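The woman who makes play dough in the back half of an old shop unit in Wavdale doesn't want her name in this, which is fine by me, as she talks enough for two people and gave me tea twice. She sells it under the name Beleo, mostly to nurseries, and I'd gone along expecting to be in and out before lunch. I left at four!

"People think it's flour and salt and off you go," she told me, clearing a chair. "And it is flour and salt. But get the water wrong and you've got soup, or you've got gravel."

She started with a 1000 gram bag of flour and a saucepan at home. Her first order was for 11 tubs, and she sat up half the night with a wooden spoon (she still has the spoon, it's bright blue up to the handle). Now she does 65 tubs in a good week and has a proper mixer, a second-hand Heitmann that she's very fond of and rather rude about.
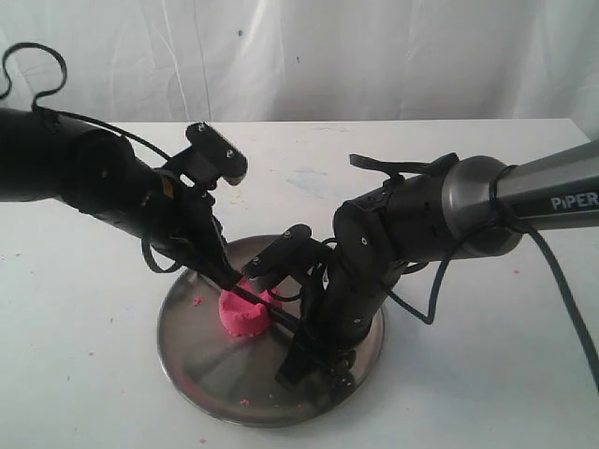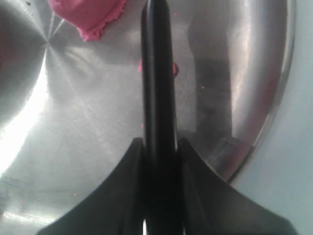
I asked her about crumbs, as I've got two small children and a carpet. She laughed for quite a while. "Crumbs mean it's thirsty," she said. "You can save it nearly every time. Wet your hands, don't pour water on it, and then knead until you're bored." She's a great believer in giving children a tray with a bit of a lip, like the round steel one with the pink dough on it, though she admits the odd bit still gets over the edge and onto the table. Metal wipes clean, she says, and the dough peels off it better than off wood.

Pink is the best seller by miles. She's tried to push a mossy green called Dratance, a word her niece made up, and it has its fans, but the nurseries keep ordering pink. "I've stopped fighting it. I dream in pink."

And the carpet? Leave it alone, apparently. Let the bits go hard, then brush them up, and don't go near them with hot water. I have since tried this and can report that 30 minutes isn't long enough. Overnight was better.

She's hoping to do a scented one by February, probably orange. "Not strawberry," she said, seeing me out. "They eat it."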